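Arnen Hand Gripper: Set-up Guide
Section 4. Preparing the table and checking the fingers

Please read this section before you make the first recording. It is valid for the Arnen hand gripper with the standard dark fingers. For the soft fingers, see the separate sheet from Nokow.

4.1 Preparing the table

1. Choose a table with a light, plain top. A white top is best, and it should not shine.

2. Draw thin lines on the table with a ruler and a normal pencil. Large cells are enough. The lines help you to put the objects back in the same area for each round.

Note: Do not use thick marker. Strong lines can disturb the tracking.

3. Lay the printed sheet flat on the table. It may lie at an angle to the lines, but do not move it during the session.

Caution: Do not fold the sheet and do not fix it with shiny tape.

4. Set the lamps so that the light is soft and even over the whole table.

4.2 Checking the fingers

5. Switch off the gripper. Look at the screws in both fingers and tighten any that are loose. Use the small key from the bag, and stop when you feel resistance.

6. Wipe the fingers with a dry cloth. Small scratches and dull places on the surface come with normal use and do not change the grip.

Caution: Never use alcohol or thinner on the fingers. If a finger has a crack, order a new pair under part number 462.

7. Switch on the gripper and wait for 7 seconds without touching the trigger.

8. Close the fingers slowly and open them again. Both must move the same distance. If one stays behind, repeat from step 5.

9. Open the fingers fully and hold the gripper low above the table, with nothing between the fingers. On the screen you must see both fingers, one at each side, and the free table between them. A part of the printed sheet should also be in view.

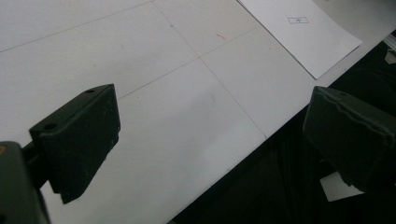

4.3 Saving the start position

10. Keep the gripper still and press Save. The value for the opening must be 100. If the screen shows a lower value, release the trigger completely and press Save again.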